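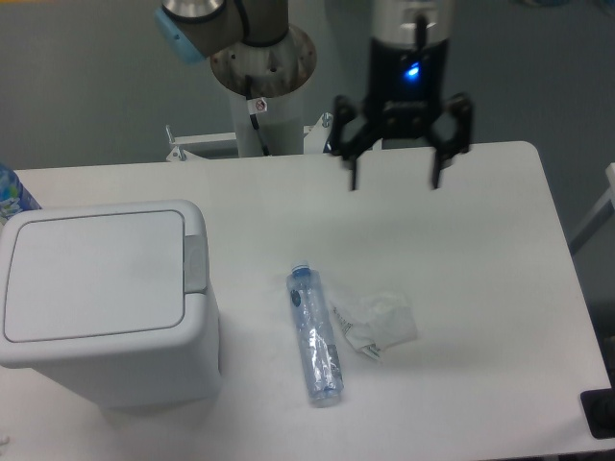
Can the council rename our road without asking us?

pothole_laureate
I live on Pakum Road in Lurness. In December the council announced it will become Sánchez Avenue, in honor of a late mayor whose main gift to the road was a speed bump. I have nothing against the mayor. I do have a business with the old address on everything, including the van. 127 of us signed a petition and got back a letter thanking us for our enthusiasm. Is this a done deal?

grumbleweed
Yes. They do what they like. They renamed the park here and then spelled it wrong.

second_reading
Probably not done yet. Announcing a name and adopting one are two different things, and councils are fond of blurring them. Look in the minutes for a vote on an ordinance or resolution. Ours in Uko needed two readings with a public hearing in between, and the hearing was at 7 in the morning, so check the time as well as the date. Ask the clerk for the naming policy in writing. Some towns say a person has to have been dead a certain number of years, and some will settle for a sign under the old one with the honorary name on it. That is what we ended up with, and the mail still comes.

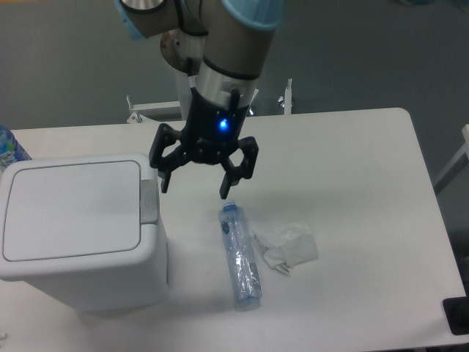
If the vote has already happened, turn your attention to the money. Ask whether there is a fund for businesses that have to reprint things. Ours paid up to $1,000 each, but only to people who applied, and the form was not what you'd call advertised. Keep a copy of your old letterhead and invoices before the rest goes in the trash, even if you own a nice white bin with a flat lid like the one in the photo and are itching to fill it. The clerk wanted proof of the old address. Get the van quote in writing too.

pothole_laureate
Found the minutes. First reading only. I'm going to the hearing, and I'm taking the van.

Filed under: Local Government > Streets & Naming

Related
Who pays for new street signs?
How long can I speak at a public hearing?
Does a petition have to be answered?
Council minutes missing from website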